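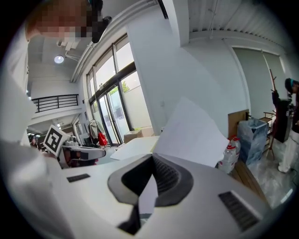 A strip of paper in one of the hand-held grippers, August open day

4 min read

Hello all at Saarinen,

Second report on the Vusby grant, and I'm going to spend most of it on the open day, as that's where August went! The spending table is coming separately once Kukley have sent their last invoice (I've chased them twice).

We opened the doors at ten and ran until four, with people drifting in and out as they liked. The sign-in sheet has 94 fewer names on it than I'd hoped for, but I was being greedy. We had 334 visitors, and that is still the busiest day we've put on. More than 15 of them stayed long enough to have a proper go with the grippers, and Si-eun Kwon was kept talking right through lunch.

We'd planned to do a talk first and the hands-on part second. By half past ten we'd given up on the talk. People wanted to get hold of the things and try them, and fair enough. So we let them watch a bit of paper work and then have a turn, and the questions came much more easily once they'd got one in each hand.

Paper is still our awkward material, by the way. A box stays the shape you left it, but a sheet bends and slides about and catches the air, and you find yourself chasing it across the table. I said in the last report that I thought we'd be finished with it by now. We aren't, and I'd like to move two weeks from the boxes task to cover it, if you're happy with that.

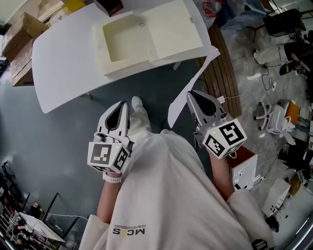
The other thing I noticed is how differently people use two grippers compared with one. With one they're quite careful. Give them the pair and they start handing things across from left to right, which we hadn't put in the instructions at all, and Si-eun now wants a separate set of recordings just for that. I think she's right.

On the numbers, we have 494 recordings checked and stored, and 15 put aside for a second look. The checking is slow going (two of us, mostly in the evenings) and I've asked Dendance for a quote on some help with it.

Next up is tidying the written instructions, then a smaller visit for the schools that couldn't make August. You'd be very welcome at that one. Do bring a jumper, the heating is hopeless.

Related
Vusby: first progress report
What we bought from Kukley and why
Notes on folding, part two
Dates for the schools visit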